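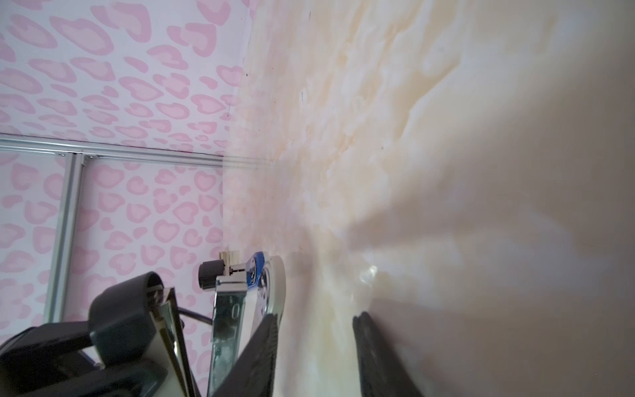 # Padrões nas superfícies: mármore e manchas

Um padrão é um desenho que cobre uma superfície. Alguns padrões repetem-se, outros não. Este texto explica dois tipos: os veios do mármore e as manchas de leopardo.

## O mármore

O mármore é uma rocha. Forma-se no interior da Terra, quando o calcário fica sujeito a muito calor e a muita pressão durante um tempo muito longo. O calcário puro dá origem a mármore branco. Se houver outros minerais misturados, aparecem faixas de cor, chamadas **veios**.

Os veios podem ser bege, cinzentos, verdes ou cor de caramelo. Têm larguras diferentes e mudam de direção. Dois blocos de mármore nunca têm veios exatamente iguais.

Muitas superfícies com aspeto de mármore não são de pedra. O desenho pode ser impresso em papel, em plástico ou em cerâmica. Só pelo aspeto, nem sempre é possível saber de que material se trata.

## As manchas de leopardo

As manchas do leopardo chamam-se **rosetas**. Uma roseta tem um contorno escuro, muitas vezes interrompido, e um interior mais claro. No animal, as rosetas servem de camuflagem: entre folhas e sombras, o corpo torna-se difícil de distinguir.

Num papel de parede, a cor é escolhida por quem desenha. As manchas podem ser cor-de-rosa sobre um fundo quase branco, com um anel claro e um centro um pouco mais forte. Algumas formas arredondadas chegam a parecer corações.

## O que é o módulo

Os papéis de parede são geralmente impressos com rolos ou com máquinas digitais. O desenho que se repete chama-se **módulo**. No papel Lomia, desenhado por Elfriede Steiner, o módulo contém 15 manchas. Quando o módulo acaba, começa outro igual.

Para encontrar um módulo:

1. Escolhe uma mancha com uma forma fácil de reconhecer.
2. Procura outra mancha igual na mesma parede.
3. Mede a distância entre as duas com uma régua.

## Porque as manchas parecem encolher

Uma mancha distante parece menor do que uma mancha próxima do mesmo tamanho. Este efeito chama-se **perspetiva**. Uma parede vista de lado também parece mais estreita, e as manchas ficam apertadas. A luz altera igualmente o aspeto: onde é forte, a cor parece mais pálida; na sombra, parece mais escura ou acinzentada.

## Atividade

Material: uma folha branca, um lápis, uma régua e dois lápis de cor do mesmo tom, um claro e um escuro.

- Desenha um quadrado com 8 centímetros de lado.
- Desenha 6 manchas no interior, sem tocar nas margens.
- Pinta o contorno com o lápis claro e o centro com o escuro.
- Copia o quadrado ao lado do primeiro.

O segundo quadrado é a repetição do módulo.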